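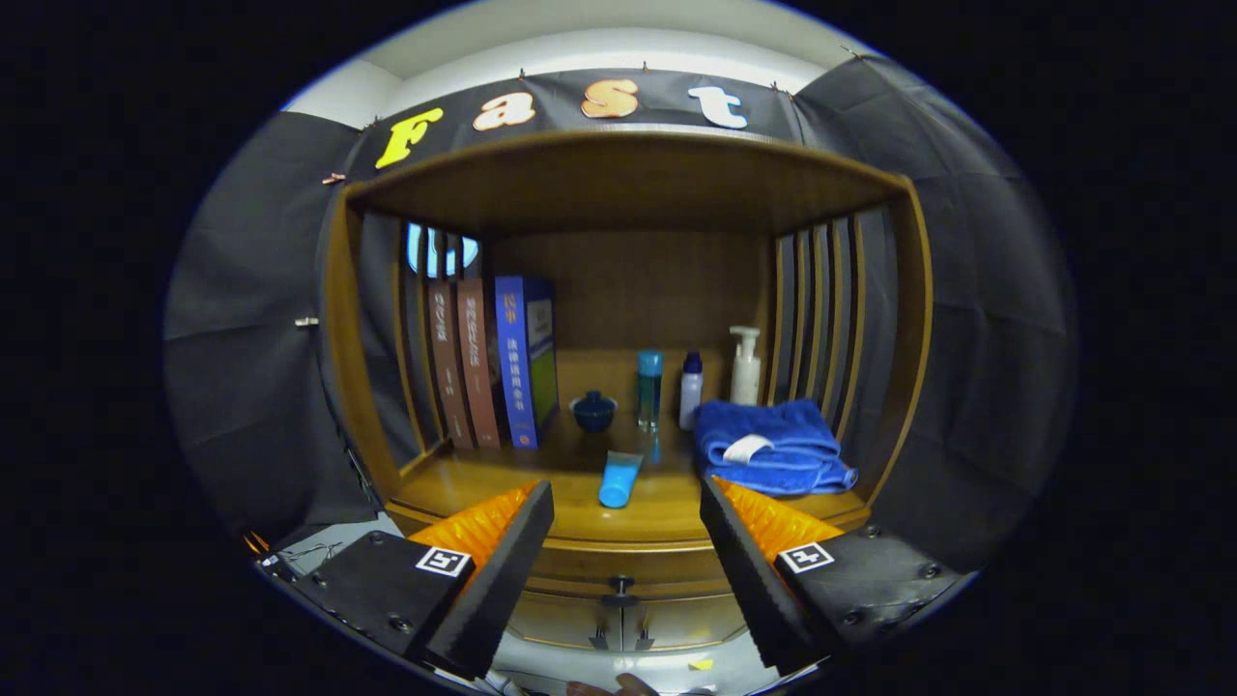 October, late afternoon

Spent most of today on the grasp-width estimator in Jostum, so this entry is mostly that, plus a rant about timestamps at the end.

The shelf recordings went through the new pipeline without crashing, hooray! The bad news is that the width signal jumps around whenever one of the finger tags gets close to the edge of the fisheye. Each jaw has its own square marker and I was solving each one by itself, then subtracting. That's fine in the middle of the lens and pretty awful out at the sides, where the distortion model is doing a lot of guessing. I switched to one joint solve with the jaws forced to stay symmetric, and the plot went from fuzzy to something I'd show people. Left it on the branch called hokon-width, please don't merge yet.

Search this notebook Go

Perception next. The light blue squeeze tube is our target and the detector likes it fine, but it keeps wanting to glue the folded towel and the white pump bottle into one object (the towel covers the lower part of the bottle, so I sort of get it). The teal bottle is transparent and the board is glossy, so there's a blue reflection under it that the segmenter sometimes counts as more bottle. I tried bumping the mask threshold - made the tube worse, put it back. Going to try Vatlow's reflection augmentation with 500 extra crops and see.

Planner: 200 rollouts in sim, 16 of them clipped a side post on the way out. All 16 were retreats, zero approaches! The collision model has straight posts and the retreat path is cutting the corner too tight. I padded the posts and I'm rerunning overnight on Hjaltadóttir with 2000 rollouts so we get a number worth arguing over.

Timestamps. The image stream and the pose stream are STILL on different clocks in the exporter. I have now fixed this twice in two different scripts. It needs to live in the loader, once, and the scripts should stop touching it.

To do:
- move clock offset into loader
- rerun width on the old drawer recordings
- delete my three copies of the calibration file (keep the one in /shared)

2 comments 0 shares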